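What changes on the line at Hollholm

For our term project we looked at the tank fitting bench at Hollholm, where 17 people work and a gripper is being brought in for the awkward reaches. Facundo Farías built the simulation and I did the interviews. We loved this part!
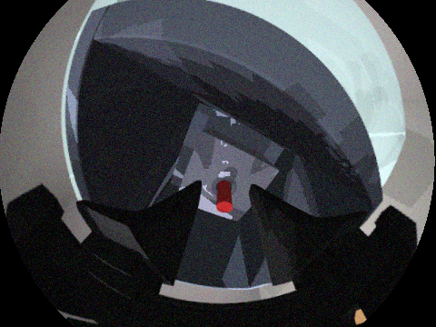 What the staff told us

Agnes Kerr used to spend most of a shift with one arm inside a vessel. She now expects to do more checking and programming – and fewer trips to the physio. Keir Cruickshank worries about losing the feel for a part, so he's asked for six hand-fitting shifts a month.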